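In Praise of the Lobby Sofa

My mother had a rule about waiting, and the rule was that you brought something to do. She kept a paperback in her purse and a second one in the glove compartment, and if both of those failed her she would balance her checkbook on her knee. I grew up believing that waiting was a kind of leak in the day, something you plugged with whatever was handy. It has taken me a good part of my adult life to change my mind, and I want to make a case for the places where we wait, and for the furniture in particular, because I think we are losing both.

I live in Draltulside, a town of the size where you run into your dentist at the grocery store. When I moved there we had, by my own loose reckoning, a place to sit down for free on just about every block. The bank had a bench. The shoe repair had two chairs and a dish of butterscotch candies. The library had a whole row of armchairs by the radiators, and on a cold afternoon you had to be quick to get one. I wrote half of my first book in the one with the split seam – well, I wrote some of it, and dozed through the rest.

Most of those seats are gone. The bank has no bench now because it hardly has a bank, just a machine in the wall. The library was redone 6 years ago and the armchairs gave way to high stools, which I can climb onto if I plan ahead. Even the coffee shop, which I love, has taken out its soft chairs and put in a long counter facing the window, so that you and your neighbor can both look at the parking lot.
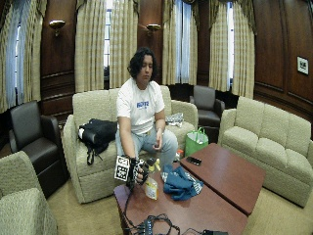

A loveseat with room for a backpack, which is half of what a loveseat is for.

I asked my friend Josefien Stevens about this, as she spent 22 years picking out furniture for hotels and clinics before she retired to grow dahlias. She told me that a good sofa for a public room is a hard thing to get past the people paying for it. One she especially liked, a model called the Vorine, cost $2,399, and she said you could watch the client's face fall when they heard it. A sofa has to be cleaned, and it wears out at the arms. Worst of all, people sit on it. "They want it to look as though someone could sit there," she said, "and then they get nervous when someone does."

I have thought about that a great deal. I understand the nervousness, I really do. I have a good chair at home and I don't let the dog on it. But a town is not a front parlor, and if the only people welcome to sit are the ones holding a receipt, then an awful lot of us are going to be standing. I think of my neighbor with her bad hip, who used to walk downtown in three stages with a rest between each, and who now mostly asks me to pick things up for her. She never complained about the benches. She simply stopped going. 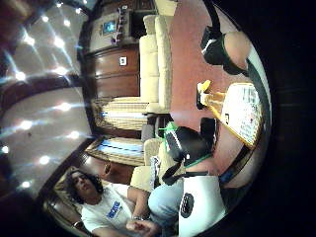

Plenty of lights overhead, and a seat underneath them.

There is a bright spot, and I would be a poor sort of essayist if I kept it from you. Sumeya Tsegaye runs a little tailoring shop called Sisay, over by the post office, and last June she dragged her own living room couch down there and put it by the front window. It is a big, saggy, mustard-colored thing. Within a month she had 4 regulars who, as far as I know, have never had so much as a hem let down. One of them brings his lunch. When I asked if she minded, she looked at me as if I had asked whether she minded the weather, and went back to her buttonholes.

I went and sat there myself one morning with nothing in my hands, as a sort of experiment. I lasted a while before I started hunting through my coat for an old envelope to read. Then a woman sat down next to me to wait for a zipper, and we got to talking about her son's trombone, and before I knew it her jacket was done and I was a little sorry to see her go. My mother would have gotten through two chapters in that time, bless her. I still have one of her paperbacks, and lately I have been leaving it at home.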